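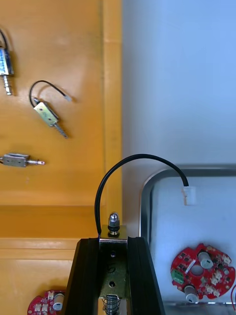 Last updated: Apr 7, 2022

4.2 What people say when they haven't got the word

I should own up that this section wasn't in the plan. We set out to collect ordinary names for small household and workshop parts, and I had a spreadsheet column ready for each one. Then Beca Probert played me the first of the Clinham recordings and a good half of it was people going "you know, the, the little push thing" and waving at her. There was no column for that. I first marked them all as blanks, which Beca thought was daft, and she was right.

So we went back and typed up everything said between the moment a speaker first needed a word and the moment they either found one or gave up. That left us with 3,437 stretches of talk from 30 speakers (the Clinham and Tudevport groups together - see 3.1 for who they were and how we found them). We call the state of having no word to hand "niladness", after the Niladness notebook that Kourosh Mazandarani kept during the pilot. The name stuck before any of us could think of a nicer one.

The stand-ins fall into a few heaps, and the heaps leak. The biggest is plain filler nouns: thing, bit, gubbins, doodah, wotsit. After that come job words, where the speaker says what the part is for ("the clicker", "the pusher", "what makes it go round"). Shape words are rarer than I'd guessed. Tudevport speakers used them more than Clinham ones did, and I've no good story for why. Andri Wyss thinks it has to do with the net-making families there, but we only spoke to two of those and I'd rather leave it alone.

One pattern I do trust is that people borrow from whatever they know best. A retired baker called three different springs "the whisk". A piano teacher had "hammers" everywhere. The 11 speakers who had worked the trade counter at Frei did something else again and gave us stock-book talk, with the noun first and everything else trailing after it: "motor, small, with lead".
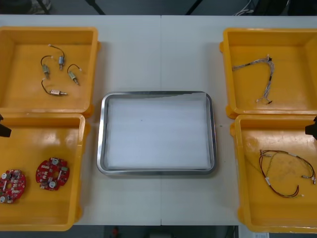 Figure 4. Small motors with their lead wires in a yellow bin, left of the steel tray.

That noun-first habit turned up well away from work, too. One of the Frei speakers, telling us about her kitchen, said "spoon, slotted, the good one" without a flicker. Tamsin Obi went through all 882 noun-first phrases by hand and found that most had no small words in them at all, no "the" and no "of". When the same speakers told us a story, the small words came back. It looks to me like a style people switch on for finding things, and they'll happily carry it home with them.

I'm less sure about gesture. We only had sound for the January sessions, so a pause there might be a shrug or a pointing finger - or just a sip of tea. Ľubica Vondráček has suggested leaving those sessions out of the pause counts altogether, and Table 6 gives the numbers both ways. They don't differ by much in Clinham. In Tudevport they do, and I come back to that in 4.3.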